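## 4. Preparing linen and blankets for long-term storage

This section applies to all holdings packed under the Nonari storage scheme. Staff should read it in full before opening the packing store.

### 4.1 Before packing

1. Wash each item at the temperature shown on its label and dry it completely. Air for a further 2 days before folding.
2. Check seams and hems. Items in need of repair go to the Restik shelf and are not packed.
3. Wipe the inside of each container with a clean cloth. Do not use bleach or scented sprays.

**Caution:** Damp cloth will mark within weeks. If an item feels cool to the touch, return it to the airing rack.

### 4.2 Packing

4. Line the base with a single sheet of acid-free tissue.
5. Place the heaviest items first – blankets, then sheets, then pillowcases.
6. Pad each fold with tissue so that no sharp crease is formed.
7. Leave a gap of two fingers below the rim. Press the lid down at each corner in turn, then along both long sides.

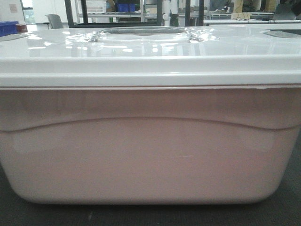
8. Complete a Cosisine label in pencil and enter the same number in the store register. Numbers run from 0001 to 2,000; the last number issued before this edition was 1,849.
9. Move the container to its bay. Containers holding wool are kept in the Shih bay and must not be stacked.

**Note:** Labels are tied to the shelf rail. Adhesive labels leave a residue and are no longer supplied.

### 4.3 Inspection

Each container is to be opened and its contents refolded along new lines at least once every 366 days. The usual month for this work is October, when the store is dry and the heating has not yet been turned on.

If moth or mould is found, close the container, take it out of the store and inform the duty officer – neighbouring containers must be checked on the same day.

Section last revised July 6, 2024. Earlier copies should be withdrawn.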